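Arbitration panel sides with athletes in Ikasport image rights dispute

January 18, 2023

An arbitration panel has ruled that Ikasport, the operator of the Arico collegiate conference, cannot bar student athletes from signing individual licensing deals with companies that compete with conference sponsors. The award, released in redacted form, covers 984 athletes at the member schools and takes effect in March.

The dispute turned on section 2 of the participation agreement that athletes sign before their first season. The section grants Ikasport an exclusive license to each athlete's name, likeness and performance data "for purposes connected with the competition." Ikasport read the phrase to cover any commercial use made while an athlete was on a roster. The athletes argued that it reached only broadcasts, game programs and promotion of the conference itself.

The panel adopted the narrower reading. It found that the words "connected with the competition" had to be given some limiting effect, and that Ikasport's interpretation left them with none. It also noted that the agreement sets no separate payment for the license. A grant of that breadth, the panel wrote, would ordinarily be supported by identifiable consideration – eligibility to compete was not sufficient where the athlete had already been admitted and enrolled.

Ikasport had rejected 270 licensing requests under the section before the claim was filed. Most involved sports drinks, footwear and training apps. Under the award, each of those requests must be reconsidered on the narrower standard, and Ikasport must give written reasons for any request it turns down a second time. Athletes who have since left their programs may also resubmit, but only where the proposed licensee confirms that its offer remains open.

The panel declined to award damages for lost deals. It held that the claimants had not shown with enough certainty that the rejected agreements would have been performed, or at what price. Two claims for breach of good faith were dismissed on the same basis.

A separate part of the award deals with performance data. Vurard, which supplies the conference's tracking system, had obtained a sublicense from Ikasport and used athletes' movement records in products sold outside the conference. The panel found that the sublicense could not convey more than Ikasport held. Vurard was not a party to the arbitration and is not bound by the result, although its contract with Ikasport contains an indemnity clause that may now come into play. 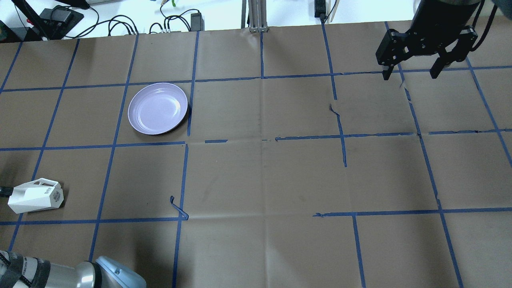
A round plate and a small white carton on a taped work surface.

Ikasport said in a statement that it was reviewing the award and would comply with its terms while considering its options. The grounds for setting aside an arbitration award are limited, and an error in reading a contract is generally not one of them. Any petition would be heard without a new examination of the facts.

The conference is expected to circulate a revised participation agreement before the fall season. Athletes who signed the current version will not be required to sign again. The award states that the existing text remains in force as interpreted by the panel, including the provisions on broadcast use – which neither side had challenged.

Each side will bear its own legal fees. Administrative costs of the arbitration, set at a fixed rate under the conference rules, will be paid by Ikasport.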